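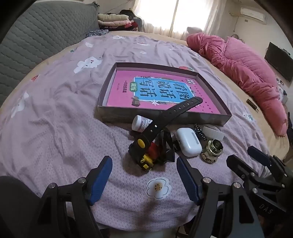
Search this site
Enter keyword Go

Fivanmont Revises Shrinkage and Colorfastness Specification for Printed Cotton Sheets

DRUSTHAM, 12 July 2020 – Fivanmont, a maker of printed bed linen for home and institutional use, has issued a revised product specification for its cotton sheet range. The revision changes the way finished size is measured, lengthens the wash test applied to printed cloth, and replaces the care label sewn into every fitted sheet, flat sheet and pillowcase. It applies to all goods cut at the Drustham plant from the date of this release. Goods already in warehouses and stores will be sold under the earlier specification and carry the earlier label.

The main change concerns size. Under the earlier specification, the length and width printed on the package were taken from the sheet as it left the hemming line, before any washing. Under the revision, the stated size is the size after washing and drying. A queen flat sheet labeled 102 inches long must measure at least 102 inches after the full test has been completed. Cutting lengths have been increased to allow for shrinkage, and the allowance is set separately for each base cloth. Plain weave, sateen and brushed cotton each have their own table. The tables are part of the specification and will be supplied to trade customers on request.

The wash test has been extended to 20 cycles from the earlier five. Each cycle consists of a machine wash, a spin and a full tumble dry. Samples are measured flat on a table at three points across the width and three points along the length, after resting overnight in the conditioning room. The lowest of the three readings is recorded. The earlier practice was to record the average, which allowed a sheet with one short side to pass.

Two wash temperatures are used. Sheets for home use are tested on a warm setting that matches the care label. Sheets sold to guest houses, clinics and residential schools are tested at 160 degrees Fahrenheit. Cloth that passes the home test but fails the institutional test may still be sold for home use under its own item number. It may not be offered to institutional buyers as a substitute, including when the regular item is out of stock.

Printed cloth is subject to added requirements. Fivanmont currently runs 59 print patterns, and all of them have been retested under the longer wash. Color change is judged against an unwashed piece from the same roll under a fixed lamp. Staining is judged by means of a strip of white cotton stitched to the sample before the first cycle. Light grounds, such as lavender, pale yellow and mint, are judged one half grade more strictly than dark grounds. Small changes are easier to see on a light ground, especially where a washed fitted sheet is used with a newer pillowcase.

Patterns that did not meet the new grades have been assigned a different fixing step and will be tested again before the next print run. No pattern has been withdrawn. Customers who hold standing orders for an affected pattern have been notified in writing with the expected ship date.

"Most of the complaint letters we get on sheets come down to fit," said Rocío Tamayo, technical manager for finished goods at Fivanmont. "The fitted sheet goes on fine when it is new and pulls off the corner by the end of the summer. The old test stopped at five washes, and a lot of the shrinkage in our brushed cloth comes later than that. We moved the test to where the problem was."

Tamayo said the larger cutting lengths would raise cloth use on every item in the range. "There is a cost, and we have put it in the price list. We did look at a tighter weave as a way around it. It made the sheet stiffer, and it did not help enough on the width."

Fitted sheets have also been changed at the corners. The pocket seam is now sewn with a five-thread stitch, and the elastic runs the full edge of the sheet on all sizes above twin. Elastic is supplied by Brustov and is tested for recovery after the same number of wash cycles as the cloth. Pocket depth is stated on the package in inches. The words "deep" and "extra deep" will no longer be used on their own.

The new care label is printed on woven tape and is placed at the foot end of the sheet, on the left side seam. It gives the fiber content, the finished size after washing, the pocket depth where there is one, the highest wash temperature and the dryer setting. A four-character code identifies the base cloth and the print run. Customers asking for a replacement piece to match a set should quote this code. Pieces from different print runs of the same pattern may vary slightly in shade, and the specification does not treat this as a fault if both pieces are within grade.

Testing was carried out in the plant laboratory at Drustham. A second set of samples was sent to Shakya, a textile testing firm, which repeated the size and color measurements on its own equipment. Where the two sets of readings differed, the lower result was used. The comparison was completed in May, and Shakya will continue to receive a sample from each new base cloth before it is released for cutting.

The specification does not cover quilt covers, mattress pads or blankets. A separate document for quilt covers is in preparation and will deal with closure strength as well as size. The company has not set a date for its release. Knit sheets remain under the existing knit goods specification, which is unchanged.

Trade customers may ask for a printed copy of the revised specification, the cutting tables and the summary of test results through their usual sales office. Orders placed under earlier item numbers will be accepted and converted to the new numbers at the time of entry. Returns of earlier goods will be handled under the terms in force when the goods were shipped.

About Fivanmont
Fivanmont weaves, prints and sews cotton bed linen at its plant in Drustham. Its products are sold through home goods stores and directly to institutional laundries.

Contact
Technical Office, Finished Goods
Fivanmont, Drustham

Related releases
Fivanmont Updates Item Numbers for Pillowcases and Shams
Brushed Cotton Range: Changes to Base Cloth Weight
Brustov to Supply Elastic for All Fitted Sheet Sizes
Notice to Institutional Buyers on Wash Temperatures
Drustham Plant Summer Shipping Schedule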